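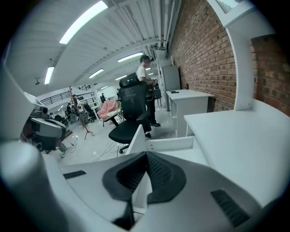
White desk along the brick wall

gatch_352
I want to paint my red brick wall white. The desks are white already. Is one coat enough? Grovside quoted me 300 for the work.

kutell16
Please don't paint it. Brick must breathe — you will regret it.

gatch_352
But the room feels dark in January.

sirkis
I disagree with kutell16. Use mineral paint, two coats. Mine has had no problems.

kutell16
Inside wall or outside wall? It matters.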